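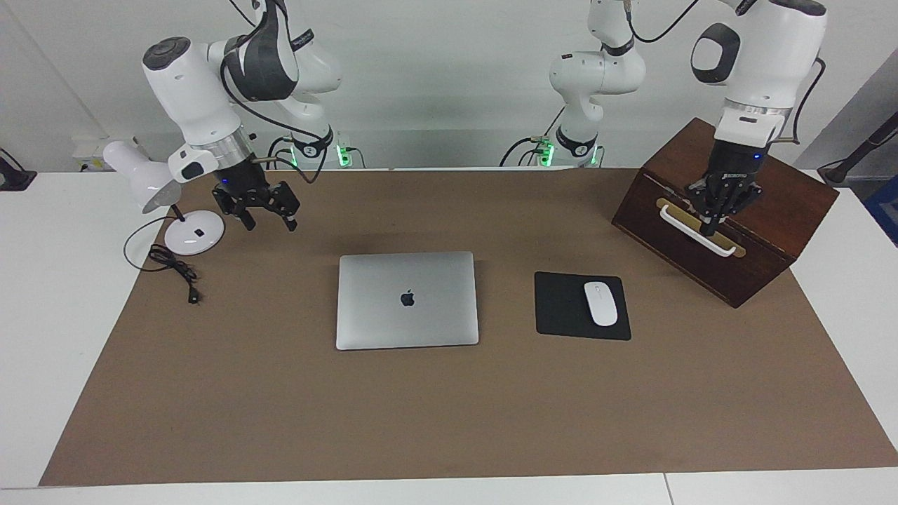

Session 2: Covering the Table and Finding the Grain

Home Course notes Materials Glossary Contact

11 min read

Last updated July 29, 2026

Welcome back, everyone, and a particular welcome to those of you who joined us after the first session (Savita Tripathi has your folders, so do ask her for one). We got a little carried away talking about endpapers last time, and I promised we would slow down and spend a proper while on the paper itself. It's my favourite part of the whole Kullstead bookbinding course, so please forgive me if I go on.

Covering the table

Before any paste comes out, cover your table with one large sheet of brown paper. One big sheet is much kinder to you than several small ones, because a bone folder will find every join and so will the corner of your book. A bit of bare table showing along the sides is no trouble at all. Smooth the sheet from the middle outwards with the flat of your hand and leave it untaped if it will lie still.

Keep newspaper away from the good work. The ink comes off on damp cloth, and I have a lovely green notebook at home with half a football report on its spine to prove it.

What we mean by grain

When paper is made by machine, most of the fibres settle in the direction the sheet is travelling. We call this the grain. Paper bends and tears more easily along the grain, and when it gets damp it swells mostly across it. A book wants the grain of every part – text pages, boards, endpapers and cover – to run from head to tail, alongside the spine. If one piece goes the other way, the parts pull against each other as they dry, and you can end up with a cover that curls or pages that won't open nicely.

Three ways to find it

The bend test. Fold the sheet over loosely without creasing it and press down gently with your palm. Turn it by 90 degrees and do the same again. The direction with less spring in it is the one where your fold runs along the grain.

The tear test. Tear a scrap one way, then the other. The straighter tear follows the grain. Scraps only, please!

The damp test. Cut a small square, pencil an arrow on it so you remember which way round it sat in the sheet, and dampen one side with a sponge. It will begin to roll up like a little tube, and the grain runs along the length of the tube.

Once you know, mark it lightly in pencil on the back of the sheet. Jitendra Khurana asked whether handmade paper needs testing too. It has far less of a grain, sometimes hardly any, but I still give it a bend out of habit.

For next time

Bring a scrap of any paper you're fond of, and try all three tests on it at home first. Cut your two boards to size, grain running head to tail, and put them under something heavy. Pushpa Mishra will be taking the first half while I sort out the paste, and we'll start sewing straight after the break.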